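Bargate Two-Tier Dish Rack: Six Months on a Small Counter

April 24, 2019

Filed under: Kitchen, Storage

I bought the Bargate rack in October to replace a single-level wire rack that had rusted through at two corners. My kitchen has one stretch of usable counter between the sink and the stove, and whatever dries dishes has to live on it full time. I cook most nights for two people and do not own a dishwasher, so the rack gets filled and emptied once or twice a day.

I paid full price for it. The store also carries the Zarer rack, which I tried for two weeks and returned, and I will get to that one further down.

What comes in the box

The rack ships flat. You get two side frames, an upper shelf, a lower shelf, a drip tray in two pieces, a cutlery cup, a hook rail for mugs, and a small bag of screws with a hex key. There is a folded instruction sheet with drawings and no words. The drawings are fine except for step four, where the upper shelf is shown from behind and it is easy to put it on backward. I did. The lip goes toward you. If the mugs tilt away from the hooks, you have made the same mistake.

Assembly took me most of an evening, mainly from taking it apart again. Someone who gets step four right the first time should need much less. The screws go into threaded inserts and not straight into the metal, so they survived being taken out and put back.

Tighten everything loosely first and square it up on the counter before the final turn. I tightened as I went and one foot sat slightly high until I redid it.

The lower shelf

Plates go here. The slots are spaced for ordinary dinner plates and they hold them upright without leaning. My wide pasta plates also fit, in every second slot. Small side plates tend to slip down between the wires at the left end, where the gap is bigger. I put cutting boards in that gap now.

The cutlery cup hangs on either side. It has holes in the bottom and a removable divider. Long knives make it tip forward a little, and I keep those out of it.

The upper shelf

This is where the second tier should pay off, and for glasses and mugs it does. The wires are close enough that a narrow juice glass stands up straight. Bowls are a different matter. The upper shelf is flat, with no angled section, so a bowl placed upside down sits level and traps steam inside. If the bowl has a deep foot, water also collects in the ring on top. In the morning I would find a puddle in each one.

I tried leaning the bowls against each other, which works until you pull one out from the middle of the row. I lost a soup bowl that way in the second month. These days I put bowls on the lower shelf at the right end, resting on their rims against the side frame, and leave fewer slots for plates. It is a workable arrangement, though it means the rack holds less than it looks like it should.

Shallow bowls with a wide rim do best. Tall, narrow ones are the worst in every position I have tried.

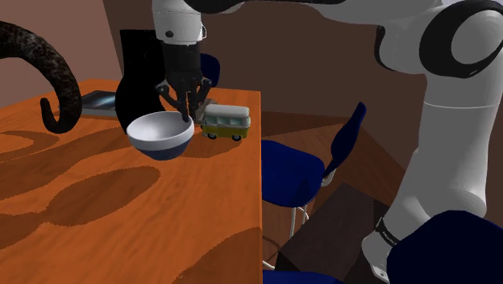 Manee Limsakul
Contributing writer, kitchen and home storage

The drip tray

The tray is plastic, in two halves that overlap under the center of the rack. It slopes toward a spout that you can point left, right, or forward. The spout has to reach over the edge of the sink to do any good, and it extends far enough for mine with room to spare. If your sink has a raised rim, measure before you buy, as the spout sits low.

The overlap between the halves is the part I like least. Crumbs and coffee grounds get into it, and after a week or so it starts to smell. I pull the tray out, separate it, and wash both halves in hot water with a little vinegar. A one-piece tray would be easier to keep clean.

Rust and wear

The finish is a black coating over steel. After six months there is one chip, on the front rail, where I hit it with a cast iron pan. The chip has a little orange in it. The rest of the coating is intact, including the feet, where my old rack went first. The feet have rubber caps. Two of them come off if you drag the rack, so lift it.

Compared with the Zarer

The Zarer rack costs less and has an angled upper shelf, which handles bowls much better. I would have kept it for that alone. The trouble was the frame, which rocked whenever I set something heavy on the top, and the tray had no spout at all. You have to empty it by hand, and I forgot often enough that water got under the cutting boards.

A reader, Prasert Chaiyaporn, wrote to say he fixed the rocking on his Zarer by putting felt pads under the two back feet. I had already returned mine and can't confirm it, but it is a cheap thing to try.

Who should buy it

If you mostly wash plates, glasses, and mugs, the Bargate is sturdy and drains well. If you eat a lot of soup, cereal, or noodles and have a stack of bowls to dry every night, look for something with an angled top shelf.

Good: steady frame, spout reaches the sink, plate slots well spaced

Not so good: flat upper shelf, two-piece tray, rubber caps come loose

Replacement trays and cutlery cups are sold separately. I have not needed either one yet.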